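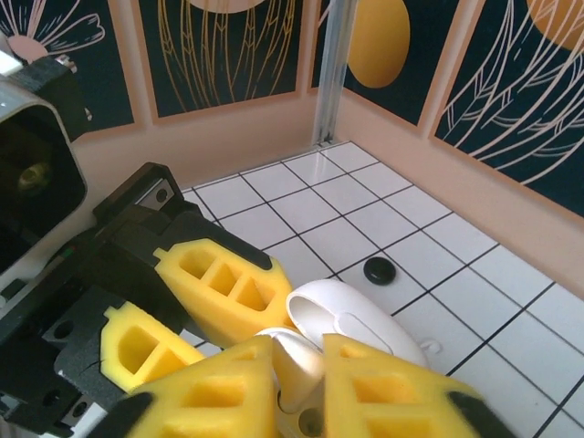
Home & Decor > Tile, Grout and Small Surfaces

White tile with dark grout, flowery walls – grout haze, and I keep losing small white stuff on it

Asked by Olga Paredes, November 2023
334 views

Hi all, quick one, well two. Typing this on a break so sorry for the mess.

We have a square tiled surface with walls on three sides, open at the front. Tile is plain white squares, grout is dark. The walls are panels, dark teal with pale pink line flowers and feathery leaves, plus big ovals in mustard and peach. Peach wood border around the panels. Aluminum posts in the two back corners. I love the walls. Not changing the walls, please don't tell me to change the walls.

Problem one. After grouting I wiped it down with a sponge like the bag says and it looked great. Next morning a gray film if you look at it from low down. Straight on you can't see it at all. I have wiped it with plain water probably every day since July. It goes away when its wet and comes back when it dries. Tiles are Grillovmont, the cheap glossy ones, grout is Puseo in the charcoal color. I bought a bottle of Destix because the guy at Urrutia said so but the label has a lot of warnings and I'm scared it'll eat the dark out of the grout. Has anyone used it on a dark color??

Problem two, more of a daily life thing. We handle small white things on there. Earbuds, earbud cases, caps, little plastic bits. White on white tile and I can't find anything. Black stuff is fine, a black puck on there you spot from the door. White things roll into a corner and vanish and then I'm patting the tile like I lost a contact lens. Don't want to redo the floor. Is there a trick? A mat? Would a mat look awful with that wall pattern? What color?

Also is it bad that the back corners have a metal post right where tile meets wall, should there be caulk there or grout. The installer (me) did grout.

Thanks in advance
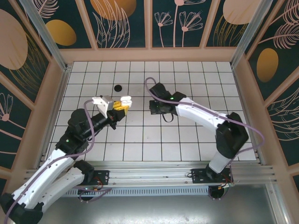 Edit – people asked so. No water source near it, not a kitchen, not a bathroom. Front edge meets metal, there's a gray metal surface in front and a strip with slots like a vent just behind that. So whatever cleaner I use can't be sloshed around, I can't have it running forward into the slots. That's the other reason the Destix is still sitting in the cupboard with the cap on.

Edit 2 – yes the grout was sealed. One coat. Maybe that matters, I don't know.

3 answers

Answer by Ileana Radu
Marked helpful by 15 people

You have grout haze, or you have sealer haze, and they come off differently. Figure out which before you open anything.

Test: pick a tile in the back, rub it hard with a dry microfiber. Dry, no water. If you get powder on the cloth its grout haze. If it smears and goes a bit greasy looking and nothing comes off, thats sealer that dried on top of the glaze. With one coat on after and a film you see at a low angle I'd bet sealer but I've been wrong.

If its grout haze – white vinegar is what everyone will tell you and I wouldn't, not on dark grout. Acid takes the color out in patches. Happened in my hallway, charcoal went to sidewalk gray along one wall and I had to go over all the lines with a colorant pen. Took forever. Use a sulfamic based haze remover mixed weaker than the label, on a wrung out cloth, one tile at a time, stay off the lines. Then water on a different cloth. Then dry it yourself, don't let it air dry.

If its sealer – put a little of the same sealer on a rag, rub it on the tile, it softens the old stuff, and buff it off right away with a dry rag. Sounds backwards. Try it on one tile and see if you like it.

About Destix, read the back and see if it says acid. I don't know that bottle. If it does, same warning as the vinegar. Either way damp cloth only, don't pour, and lay a folded towel along the front so nothing gets to your slots. Tape the bottom of the wood border too. Painter's tape is fine, press it down with a fingernail.

Corners: caulk. Anywhere the tile changes direction or meets something else, metal included. Grout there cracks sooner or later. If it hasn't cracked yet I'd leave it alone till it does, then scrape it out and run a thin bead of color matched caulk. Same along the bottom of the panels. Don't caulk over the grout, it peels.

Mat, see below, someone will have opinions on color.

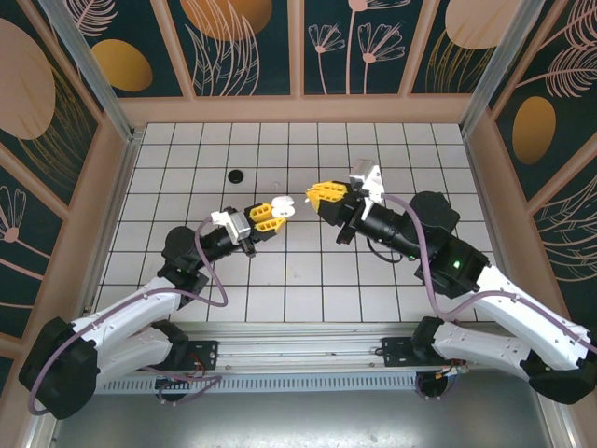

One more thing on the earbuds, if you're opening cases over the tile do it low, like a hand's width up at most. They bounce off glazed tile way farther than you'd think and the tips come off. And check the grout lines first when one goes missing. A small piece will sit right along the line and your eye skips it.

Comment from Olga Paredes: did the dry cloth. Smeary. So sealer?? Will try your rag thing on a back tile tonight.

Comment from Ileana Radu: yep sounds like it. Open a window.

Comment from Olga Paredes: ok the one tile looks amazing. Now the rest look terrible next to it lol. Doing them a row at a time.

Answer by grout_and_about
Marked helpful by 7 people

Only answering the mat part.

Get a thin felt or silicone mat in a mid tone. Not black, you'll see every crumb and then you'll lose the black things instead. I'd pull a color out of the wall – mustard would be my pick with the teal. Peach is nice too and you already have it in the border, but white on peach is still kind of pale on pale. Mustard you'd see an earbud right away.

Cut it smaller than the surface so you still get tile showing all round, looks on purpose that way. Silicone stays put on glossy tile, felt slides unless you put dots under it. Felt is quieter and stuff doesn't roll. Thats the tradeoff pretty much.

If you don't want a mat, a shallow tray works. Anything with a lip.

Answer by user3939

just use vinegar, cheap and works on everything. did my whole bathroom

Comment from Ileana Radu: please don't on charcoal grout. And hers is sealer anyway, vinegar won't touch it.

Comment from user3939: mine was white grout so idk

Comment from Olga Paredes: going with a mustard mat, felt, with the dots. Taking the Destix back to Urrutia if I can find the reciept. Corners staying as they are for now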